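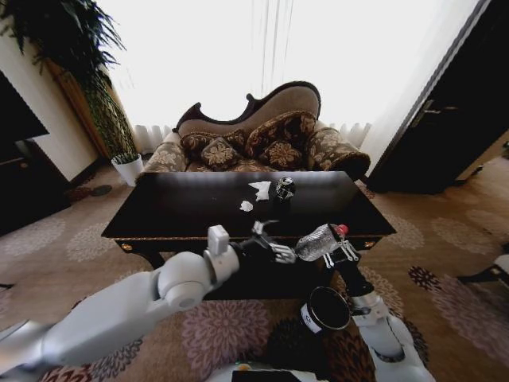 # Moller and Tavares at Grastau: pictures and notes

Nov 30, 2020

The Helura comparison is finished. For most of October we ran the same two-armed robot with two different controllers, Moller and Tavares, in the flat at Grastau. We kept the arms, the grippers and the cameras the same and swapped only the controller, so any difference in the results should come from there.

There were 700 grasps in the log when we stopped. The full log is on the Helura shared drive. The gallery is for people who want to know what the work was like without reading it.

## How the runs were set up

Each run started with the robot at the coffee table. An object was named, the controller chose the approach, and the gripper closed. A grasp was counted as good if the object was lifted and kept clear of the table until the operator called the end of the run. If it slipped, turned more than we allowed or was put down early, it was counted as bad. We had no middle score. We tried one in the first few days and could not agree on what belonged in it.

Both controllers were given the same time limit. Moller plans the whole reach before the arm moves, then sticks to it. Tavares plans a short part of the reach, moves, looks again and plans the next part. From across the room the difference is easy to spot. Moller has a pause and then one long movement. Tavares starts sooner and arrives in small steps.

The room was left as a living room, with the sofa behind the table, the patterned carpet underneath and the window on the far side. The light was the hardest part of it. On a bright day the sheer curtains wash out a good part of the head camera's view, and the table top is glossy enough to throw the light back up. We did not close the room off or cover the table. Both controllers had to put up with the same glare, and runs were alternated so that neither got all the dull mornings.

## Plastic bottle, red cap

Held on its side by the right gripper, with the fingers at the neck and the other gripper open close by. Two-handed runs were the slowest on the list.

The bottle was in the set because a clear object in strong light is awkward for any depth camera. Moller would sometimes settle on a grasp point a little behind the real surface and close on the wrong place. Tavares made the same mistake at the start of the reach but usually put it right on the second or third look. Out of 100 single-handed bottle grasps, Tavares held 88 and Moller held 70.

With both hands the order changed. Moller plans the two arms together and keeps them apart by a fixed distance. Tavares treats the second arm as something to be avoided, and when both were close to the bottle it would back one of them off and try again. It did not hit anything, but the runs often went past the time limit. We counted those as bad.

## Drink can and tissues

The crushed can stayed on the table between runs with the tissues, and all of them were used as targets as well as clutter.

The can gave both controllers trouble for the same reason. It has no flat side to speak of and it shines. Moller was better when the can was lying lengthways to the gripper and poor when it was not. Tavares was about even whichever way it lay — it turned the wrist late, which looked untidy but worked.

Tissue was the easiest thing in the set to pick up and the hardest to put down. It catches in the linkages. We lost more time to freeing tissue from fingers than to any other single cause, and in the last week we took the small piece out of the target list and left it on the table as clutter only.

## Wrist view over the violin

The gripper sits across the middle of the wrist camera's view, with the violin lying flat behind and partly under it. The name GALBOT is raised on the housing between the two sets of finger linkages, and the high-rise buildings outside show through the curtains.
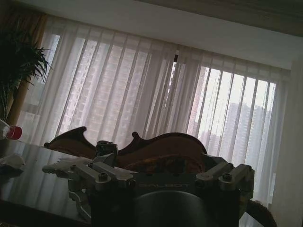 ## What the violin runs were for

No lifting was done with the violin. It was in the set for approach only: the arm had to come in over the body, stop at a set height and hold still while the wrist camera took its readings. Then it had to leave by the way it came. Any contact ended the run.

The object was a useful one for checking edges. The outline goes in at the waist and comes out again to points, and the varnish picks up the window. A controller that smooths the shape too much will think there is wood where there is air, or the other way round. Moller drew a rounder outline and kept further off. Tavares drew a sharper one and came closer. We had one contact in the whole set, a light one, under Tavares, and after that we raised its minimum height for all remaining violin runs. The earlier runs are marked in the log so they can be left out.

The wrist camera did more for both controllers than we expected. From the head, the far side of the violin is mostly glare. From the wrist the light is still behind the object, but the edge stands out dark against the curtains and both controllers could find it. If we were to set up the comparison again we would give the wrist view more weight from the first day.

## Stopping and holding

Holding still is worth a note of its own. Moller stops dead and stays there. Tavares keeps making small corrections, and with the gripper over something you do not want touched, this is not pleasant to watch. There is a setting to quieten it. We found it with four days left and used it from then on, and the readings were cleaner.

The stop button was used more with Moller, though. When Moller is wrong it is wrong for the whole reach, and the operator has to decide early. With Tavares there was generally time to see whether it would sort itself out.

## Swapping the controllers

Changing from one to the other took most of an hour at first and much less by the end. The steps that mattered:

- Park both arms low, clear of the table, before cutting power to the controller.
- Load the camera calibration again after the swap, even if nothing has been moved. Tavares will run with an old file and give no warning.
- Open and close each gripper once with nothing in it and check the reported width.
- Run one bottle grasp and throw the result away.

We skipped the second step one morning and had to drop everything up to lunch.

## Which one we are keeping

For single-arm work on the table, Tavares. It did better with the bottle and the can, and the late corrections suit a room where the light changes through the day.

For anything with both arms, Moller, at least until Tavares has a proper way to plan two arms at once. The makers of Tavares have our two-handed logs and have said they will look at them. We have no date from them.

The violin results are too close to call after the height change. Both got over it and away again in nearly every run, and the numbers left after taking out the early ones are small.

## Still to be added

- Stills from the shelf runs, once they have been sorted by controller.
- The table of grasp times. The Moller column includes planning time and the Tavares column at present does not, so please do not quote the draft that was sent round.
- Notes on the head camera exposure settings, which were changed twice in October.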